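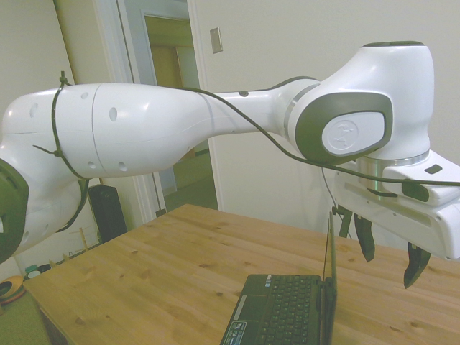
2 min read

Section 4: Putting the top on and getting the table level

By now you should have the Skinar leg frame standing on its own, with every bolt in but only finger tight. If you've already cranked them down, go back and loosen them a half turn (sorry!), or the holes in the top won't line up. I did my first one the wrong way and spent an evening arguing with one corner.

I went with the light wood top and I'd pick it again. It's easy on the eyes, and pencil marks show up nicely on it when you're laying something out. The steps are the same for the dark one.

What you need for this section:
- the top, 1232 mm long
- the leg frame from Section 3, 716 mm tall with the feet screwed all the way in
- the bag of short screws marked B
- a screwdriver, a hand one
- a level, the longer the better
- an old blanket
- a second person for steps 2 and 5

Set aside 40 minutes, plus whatever it takes to clear the floor.

1. Spread the blanket out and check it for grit. Run your hand over it, then do it again. One little stone from somebody's shoe will put a groove in the top that you'll look at for years.

2. With your helper, lay the top face down on the blanket. The good face has no pilot holes. Sounds obvious, but with a pale finish and a dim garage it's easy to mix up.

3. Lift the frame and set it upside down on the top. The long rail with the Dorley sticker goes toward the back edge.

4. Start all the B screws by hand, a few turns each, working corner to corner. Once they've all caught, go around again and snug them up.

CAUTION: Don't use a power driver for the B screws. They're short, but the wood is soft enough that a driver will strip a hole before you can let go of the trigger.

5. Turn the table onto its feet. Lift it clear of the floor as you turn, and don't roll it over on two legs. The frame bolts are still loose at this point and the legs will splay.

6. Move it to where it's going to live, and then tighten the frame bolts for good. Floors are rarely flat, so I like the frame to settle into its own spot first.

7. Put the level on the top lengthwise, then across, then on both diagonals. Adjust one foot at a time. Turning a foot counterclockwise raises that corner.

8. Lean on each corner with your palm. If it rocks, go back to the foot diagonally across from the one that's lifting and bring it down a touch. Then lock all the foot nuts.

NOTE: If anything heavy is going to be fixed to the top, check the level a second time once it's in place. Mine dipped a little at one end after I loaded it up, and a quarter turn fixed it.

NOTE ON FINISH: The top ships with one thin coat of oil. I put another on before using it (Kettunen clear, wiped on with a cotton rag, excess off after a few minutes) and left it overnight. Lay used rags flat outdoors to dry before you throw them out. Bunched-up oily rags can catch fire on their own, so please don't skip this one.

For everyday cleaning, use a damp cloth and then a dry one. Skip anything with bleach or grit in it. Small dents will often come up with a wet cloth and a warm iron, which I get into in Section 6.

Next up is Section 5, the back rail and the cord hooks.

Filed under: Workshop & Home Office > Tables > Set-up

Related guides
Skinar table, Section 3: Building the leg frame
Skinar table, Section 6: Dents, rings and re-oiling
Replacing a foot nut on older Dorley frames
Barnent shelf unit: wall fixing

Contact | © Barnent Guides | Back to top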